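Washing up with Fereshteh Moradi

I'd been told Fereshteh Moradi had opinions about sponges, and I can now report that she has opinions about sponges. We'd barely got the kettle on before she was telling me off (nicely!) for the green scourers I use on everything at home.

"You wouldn't do your face with it," she said, "so why would you do it to a glaze?"

Fereshteh has looked after the crockery at Cernance for 3 years now, first the hire stock and then the kitchen as well. There are 413 pieces on her shelves, nearly all of them cream, and she can tell you which ones chip. The big octagonal bowls are her favourites and also the ones she grumbles about most. "People wipe the middle and think they've finished. Look at the rim on it — all those little scallops. That's where the salad dressing lives."

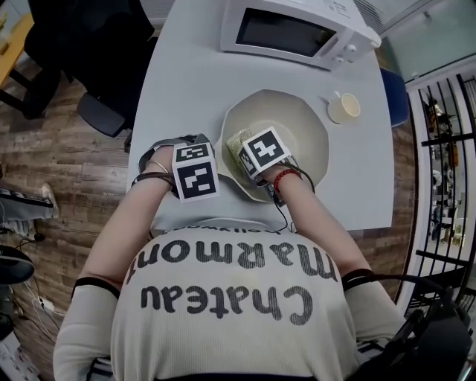
She starts on the inside, with a soft sponge and hardly any pressure, and works outwards. I asked if she ever just bungs it all in the dishwasher and got a long look over her tea. "Plates, yes. Mugs, fine. A wide bowl takes up the whole bottom rack and comes out with a tidemark anyway."

Cups and saucers she does in pairs, and she likes the tea drunk while it's hot, because tannin is, in her words, "a pest". Bicarb on a damp cloth shifts it. Her colleague Wenceslao Ibarra swears by lemon and they have agreed to stop discussing it.

Before I went I asked what she uses at home. She laughed for quite a while. "Paper plates, if my sister's coming. She's got four boys!"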